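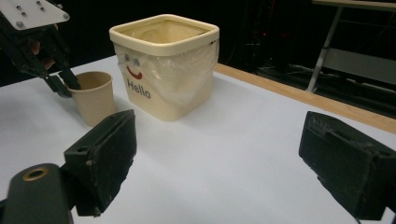

Week 3 handout: picking up and dropping off

Hello again, everyone at Emside! Aliki Vrettos, notes from 29 Aug 2018. I talk faster than most of you can write, so the main bits are below. Bring them to the next practical, please.

1. Teaching by doing

We're not writing any motion code this term. You hold the grippers, you do the job by hand, and the recordings become the training set. Each pair owes me 40 good runs - a good run being one I could follow with the sound off and no explanation from you.
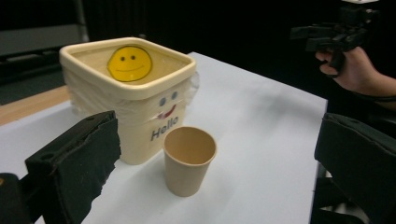
A task needs a start you can set up again and again. Mine is as dull as they come: one plain paper cup, one square bucket with a smiley face and "Hello" on the front, both on a white surface. Do shift the cup between runs, though. If it's always just in front of the bucket, the model will learn that spot and very little else (ask last year's Naidoo group, who had 102 runs with the cup in one place and had to start over in May).

2. Before you record

Check these in order:

- Fingers open, both sides.
- Cup upright, bucket within easy reach of both grippers.
- Both hands in view of the top camera, grippers apart, nothing touching yet. 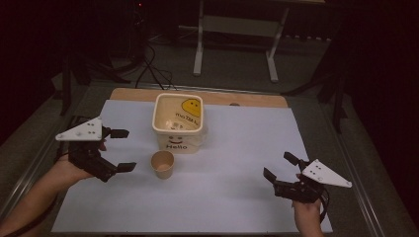
3. The grip itself

Go for the rim. Squeezing a paper cup round the middle crushes it, and then your next ten runs are of a crushed cup. One finger inside, one outside, close gently, pause for a breath, then move. Slow is fine! I'd much sooner have a slow run than a jerky one.
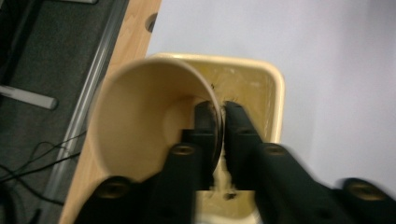 Fig. 4. Rim grip on a cup lying on its side, one finger inside and one outside.

4. For next time

Read the Ernau chapter on grasping (skip the maths at the end, we'll do it together) and write me some 500 words on where your own runs went wrong. Email is fine, paper is fine too.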